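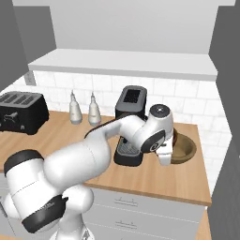 Stellenangebote > Produktion > Keramik und Oberfläche

Diese Website verwendet Cookies. Mit der weiteren Nutzung stimmen Sie deren Verwendung zu.

Glasurtechniker/in (w/m/d), 32 Stunden pro Woche

Die Manufaktur Nulosura fertigt Gebrauchsgeschirr aus Steinzeug für Gastronomie und Fachhandel. Für die Abteilung Oberfläche am Standort Gristel suchen wir zum November eine Fachkraft mit Erfahrung im Ansetzen und Auftragen von Glasuren. Die Stelle ist zunächst auf 22 Monate befristet.

Aufgaben:
- Ansetzen der Glasuren nach Rezeptur, Kontrolle von Dichte und Viskosität
- Tauch- und Spritzauftrag, Randkorrektur von Hand
- Bestücken der Kammeröfen, Führen der Brennprotokolle
- Auswertung von Probeplatten und Dokumentation der Farbabweichungen 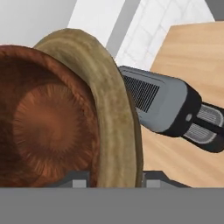 Die Serie Enent wird zweifarbig glasiert, Innenfläche und Rand werden in getrennten Arbeitsgängen aufgetragen. Die Trennlinie muss über den gesamten Umfang sauber verlaufen. Bei einem breiten, gerundeten Rand in hellem Beige über einem rotbraunen Inneren ist jede Unregelmäßigkeit am Übergang sofort sichtbar. Sicheres Farbsehen und eine ruhige Hand sind daher Voraussetzung – ein Sehtest gehört zum Auswahlverfahren.

Wir erwarten eine abgeschlossene Ausbildung als Keramiker/in oder Industriekeramiker/in und Kenntnisse im Umgang mit Gefahrstoffen. Gearbeitet wird an 4 Tagen pro Woche im Frühdienst. Zum Verfahren gehört eine Arbeitsprobe von 90 Minuten.

Bewerbungen mit Zeugnissen bitte schriftlich an die Personalstelle, Kennwort »Evangelista«. Reisekosten werden nicht erstattet.

Stand: 2. Oktober 2024

Seite drucken | Per E-Mail versenden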